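# Quiénes somos

Prerurus es una asociación dedicada a estudiar y documentar fiestas religiosas populares: romerías, procesiones, veladas de santo patrón, danzas de promesa. Trabajamos desde un local pequeño en Peris y publicamos lo que encontramos, incluso cuando no le gusta a quien nos abrió la puerta.

Conviene decirlo pronto, porque genera malentendidos: no certificamos antigüedades. Recibimos muchas cartas de ayuntamientos y hermandades que quieren un papel donde ponga que su fiesta tiene origen medieval, prerromano o «perdido en la noche de los tiempos». Esa última fórmula suele significar que alguien no ha ido al archivo. Cuando vamos nosotros, lo habitual es encontrar un libro de cuentas del siglo XIX, una interrupción larga y una recuperación hecha por una comisión con presupuesto de turismo. Nos parece una historia perfectamente digna. A los solicitantes, casi nunca.

## De dónde venimos

La asociación nació de una discusión. Un grupo de personas que había colaborado en el expediente de la Velada de Mamani, una procesión nocturna con faroles que se celebra en diciembre, leyó el texto final y no reconoció su propio trabajo. Donde habían escrito «no consta documentación anterior», el folleto decía «tradición milenaria». La corrección se pidió por escrito y no se hizo. El folleto sigue repartiéndose.

De aquel enfado salió un boletín de 2 páginas fotocopiadas, después un fichero y, bastante más tarde, los estatutos. Hoy somos 258 socios. Hay creyentes practicantes, ateos, exsacristanes y gente que entró por la música de las bandas. Nadie tiene que declarar en qué cree para asociarse, y las reuniones van mejor desde que dejamos de preguntarlo.

## Qué hacemos

El núcleo del trabajo es el fichero, con 465 celebraciones descritas. Cada ficha separa tres cosas que en los programas de fiestas aparecen mezcladas: lo que está documentado, lo que cuentan los participantes y lo que se ha publicado sin fuente. El tercer apartado es, con diferencia, el más largo.

Grabamos también testimonios. Una devota que lleva toda la vida cargando el mismo farol sabe cosas que no están en ninguna parroquia, y nos interesa lo que sabe. Otra cosa es tomar su recuerdo como prueba de lo que hacían sus tatarabuelos. La memoria familiar rara vez alcanza tanto, por mucho que el reportero de turno asienta con la cabeza.

El archivo gráfico reúne 3347 imágenes entre fotografías, estampas y carteles, casi todas donadas. Puede consultarse en el local, por las mañanas hasta las 13:30, avisando antes. La digitalización avanza despacio y preferimos no dar plazos; los que dimos en su día no se cumplieron.

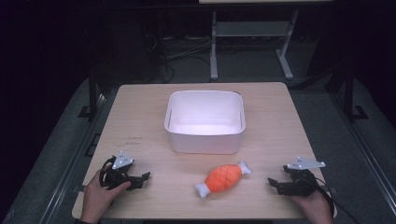
*Una caja blanca y un juguete de peluche para perro, sobre la mesa.*

## Sobre las declaraciones de patrimonio

Nos preguntan a menudo si estamos a favor. Depende de qué se declare y de quién lo redacte. Una declaración puede servir para arreglar el tejado de una ermita o para que una danza no se quede sin músicos. También puede fijar por decreto un recorrido que siempre se había cambiado según el barro, y convertir a los vecinos en figurantes de su propia promesa. Hemos visto ambas cosas, a veces en el mismo pueblo.

Desconfiamos además del argumento que separa limpiamente lo religioso de lo cultural. Es cómodo para la administración, que así puede subvencionar sin dar explicaciones, y tampoco disgusta a ciertas cofradías. Pero quien camina descalzo detrás de una imagen no suele estar pensando en valores culturales – y borrarlo de la ficha para que el expediente prospere es contar mal la fiesta.

## Cómo nos financiamos

Casi el 80 % de lo que ingresamos son cuotas. El resto procede de la venta del boletín y de trabajos de catalogación para archivos parroquiales. No cobramos por incluir una fiesta en el fichero ni por retirarla, aunque nos han propuesto lo segundo más veces que lo primero.

Con Ustex, el programa de gestión que usamos para las fichas, tenemos una relación resignada. Confunde las fiestas movibles con las fijas y cada primavera hay que corregir la Pascua a mano.

## Colaborar o discrepar

Si tiene documentos, fotografías o un programa de mano antiguo, nos interesa verlo, también cuando desmienta algo que hayamos publicado. Las rectificaciones salen en la primera página del boletín. Pedimos que se indique la procedencia del material; «lo tenía mi abuelo en un cajón» es una procedencia válida y la anotamos tal cual.

Para solicitudes de certificados de antigüedad, rogamos leer de nuevo el segundo párrafo.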